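April 13, 2026

Back on the two-arm job for Tresgate. Roscoe Kapoor wants 400 runs in the simulator before anyone touches the real pair, and he says it as though a run were a run. I did 40 today and trust perhaps half.
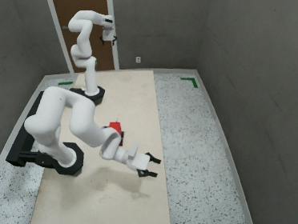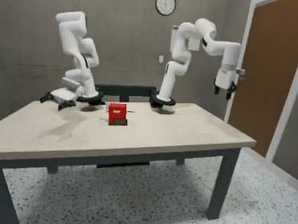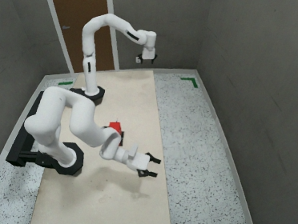 My quarrel is with what we count as a good example. Amedeo passes anything where the task gets done, however daft the route, and the learner will copy the daftness along with the rest. I also can't see what it gains from a room that never changes. The red thing stays somewhere in the middle of the table, the grippers hang open, and from two of the views the nearer arm is in front of part of it. I asked for a second table height in December. "Next version", I was told, and I've stopped asking.

Zaller's people say variety can be added afterwards by shuffling the colours. I doubt it. Shuffle what you like, the arm still learned one reach.

Threw out 3 runs after tea where I'd dithered over the approach. Roscoe will want them back. Must write down my reasons before I forget them.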